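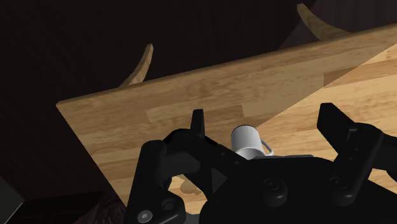
Chapter 6. Showing the Task

6.1 Why demonstrate?

A program for picking up a mug can be written by hand. The programmer chooses a grasp point, a height, an approach angle and a closing force, and the program works as long as the mug is where it was expected to be. Move it a little, or turn the handle the other way, and most of those choices have to be made again.

Learning from demonstration takes a different route. A person performs the task with the robot's own body, the motion is recorded, and a policy is fitted to the recordings. The simulated gripper at the head of the chapter has its fingers spread on either side of a white mug, with neither one touching it. Much of what makes a grasp good or bad is settled at this stage. The mug stands closer to the left finger than to the right. An operator may correct the offset before closing, or may close anyway and let the first finger to make contact push the mug across. Both are valid demonstrations, but they teach different things.

There are two common ways to give a demonstration. In kinesthetic teaching, the operator holds the arm and moves it directly. In teleoperation, the operator works a separate device – a hand controller, a second arm or a 3D mouse – and the robot follows. Kinesthetic teaching needs little equipment and lets the operator feel contact. It can't be used in a simulator, where there is no arm to hold, so the exercises in this chapter use teleoperation throughout.

6.2 What gets recorded

Each demonstration is stored as a sequence of time steps. In the Rorklow exercises, a step holds the wrist camera view, the joint positions, the gripper opening and the operator's command. Commands are logged at 20 steps per second, so a demonstration lasting 100 seconds contains 2000 steps.

Store the command and the measured position separately. The arm lags behind the operator, and the two differ most when the motion is fast. Students who save only one of them usually find the problem in Section 6.5, when the trained policy stops short of the mug.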